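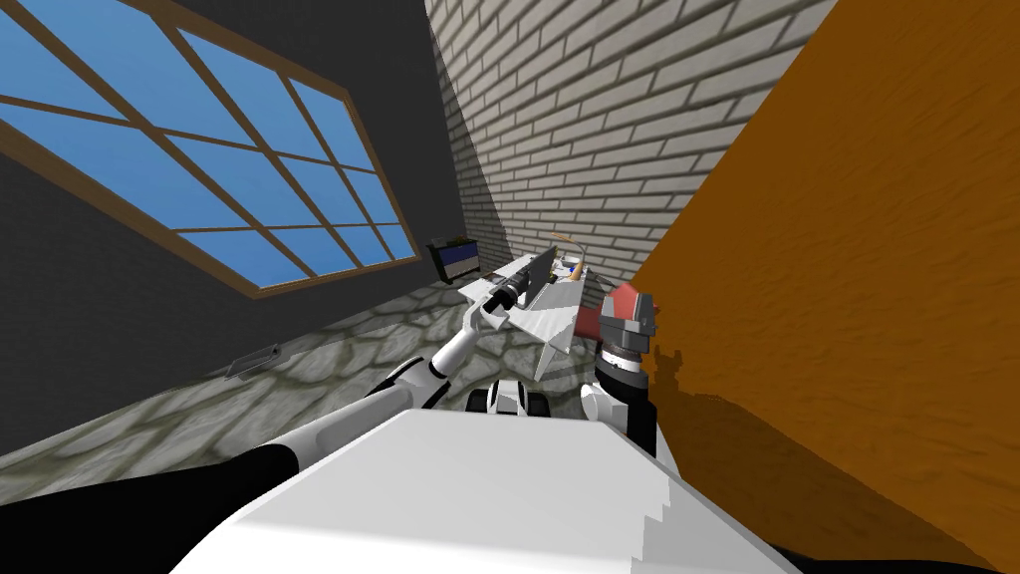 I went down to Trokley for the open day at Edell on Tue 25 June. Edell publishes picture books and early readers, and once a year it lets teachers, librarians and booksellers in to see what is coming and how it gets made. I run the junior collection at the Baird branch library and order most of our picture books, so I had a list of questions before I got on the train.

The train from Baird takes a bit under an hour. Edell is a ten-minute walk from the station, uphill, past the showgrounds. There is parking at the back if you drive, but it was full by the time I arrived and people were leaving cars along the oval. Sign-in was quick. They gave us a lanyard, a printed program and a tote bag with the spring catalogue in it. The group was capped at 50 and split in half for the tours. I was in the second half, which meant editorial first and production after lunch.

**Editorial**

Nkechi Ogundipe runs the picture book list and took our session. She had laid out the whole paper trail for one title, *Tulutus*, from the first typed manuscript to the bound copy. It is a story about a girl who moves to an island with her grandfather and has to learn the name of every wind before she is allowed in the boat. I had already seen it in the catalogue and marked it as a maybe.

The manuscript came in at a bit over a thousand words. The finished book has 267. Nkechi went through the cuts page by page, and I found it the most useful part of the day. Most of what came out was description of things the illustrator was going to draw anyway. A whole page on the grandfather's kitchen went. So did a paragraph explaining that the girl was homesick, which is now done by where she sits at the table. The author fought for one line about the smell of rope and kept it.

A teacher from one of the Trokley primary schools asked whether they test the text on children. They do, though less formally than I had assumed. The editor reads a dummy aloud at a couple of schools and marks where the listeners start to fidget. Nkechi passed around the marked-up dummy. There was a long wavy pencil line down the side of the spread where the girl packs her bag, and in the final book that spread is a single page.

Somebody else asked about submissions. They open for unsolicited manuscripts in August and close again when the pile gets too big to read properly. They don't want rhyme unless it scans when read by a stranger, and they don't want authors to send in their own illustrator. Text-only submissions are fine, with art notes kept to the places where the words won't make sense without them.

I asked about translated books, as we have a lot of families at Baird who want the same title in two languages. The answer was that Edell sells rights out but does not do dual-language editions itself. She was straightforward about the cost being the reason. She wrote down the languages I mentioned and said she would put me in touch with the rights person. I'll report back if that goes anywhere.

**Lunch**

Sandwiches, fruit, an urn. There was a table of seconds and superseded editions at a dollar or so each, and it was picked over quickly. I came away with a stack of early readers for the holiday program and a slightly scuffed board book about wombats that I already know will be chewed to pieces by the end of term.

I talked with a school librarian who has stopped buying paperback picture books altogether on the grounds that they disappear on the shelf with no spine to read. We still buy them for the bulk loan kits. She had a point about the spines.

**Production**

The afternoon was with Ludger Brinkmann, the production manager. Edell does not print its own colour work. It does the pre-press, the proofing and the short-run binding on site, and the rest goes out. Several people had come expecting presses and were a little let down, so it would help if the program said so next year.

He started with paper. We handled samples of uncoated and coated stock with the same spread from *Tulutus* printed on each. The uncoated sheet dulls the blues a fair amount, and the illustrator adjusted her files to suit after seeing the first proofs. Ludger said most of the arguments in his job are over skin tones and sky. He had a folder of proofs from one book that went through 14 rounds before everybody signed off, and he let us flip through it. By the end I couldn't tell one from the next.

Then binding. As a librarian this is what I care about, and I had brought along a withdrawn Edell title of ours to ask about. It had shed its middle section after a few dozen loans. He turned it over, bent it back, and said it was glued where it should have been sewn, and that the line had been changed to sewn sections since. The current hardbacks are sewn, the paperbacks are stapled through the fold and the early readers are still glued. He thought the glued readers would hold up well enough at school but recommended covering them for public library use. We will go on doing that.

He also explained why so many picture books have the same number of pages, with a big sheet of paper folded in front of us until it was a booklet. I have heard this explained several times and never seen it done. I plan to borrow the idea for our book-making session, since all it needs is butcher's paper and a long stapler.

There was meant to be a demonstration of the guillotine but it was out of service. We got extra time at the light table in its place.

**The readings**

Both groups came back together in Room 2 for readings from the spring list. Most were short. The reader for *Tulutus* was Nkechi herself, as the author lives too far away to come. It reads aloud well. The wind names repeat in a way that a preschool group would join in on by the third go, and the pictures are large enough to be seen from the back of a mat. I have moved it from maybe to yes and ordered copies for both our storytime boxes.

I was less taken with a pair of counting books that looked lovely but had the numerals buried in the artwork. There was also a chapter book about a junior surf carnival, with a sequel to follow, which I think will go out constantly over summer whatever I think of the jokes.

**Practical notes for anyone going next year**

- Book early through the trade page. Places are free but they do run out.
- The building is cold on the production side. Take a jumper.
- The stairs to editorial are steep. There is a lift, but you have to ask for it at the front desk.
- Bring damaged books if you have any of theirs. They were happy to look at them and it got better answers than a general question would have.
- Catalogues for schools and for libraries are different. I was handed the schools one and had to swap it.
- The afternoon finished late and I missed the train I was aiming for. The next was a long wait, with the station kiosk shut.

I've put the spring catalogue in the workroom with my picks flagged in green. If you want anything added to the order, write it on the sheet inside the front cover. The paper samples are in the craft cupboard, second shelf, and can be used.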